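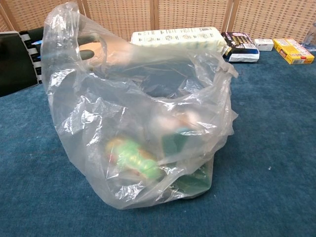 *Last changed: August, 16:30*

## Avram grant, bagging work

Hi all! Quick one from the Clinmont room. We've moved on to clear bags with groceries inside, and wow, thin film is a pain (every fold throws a highlight and the depth map goes to mush). So the new policy picks its grasp on the handle from color alone. We've logged 1430 tries out of the 2000 we promised you, and the last 19 hours of training went in last night. Tridton still owes us 2 spare fingertips. Next up: heavier bags, same carpet.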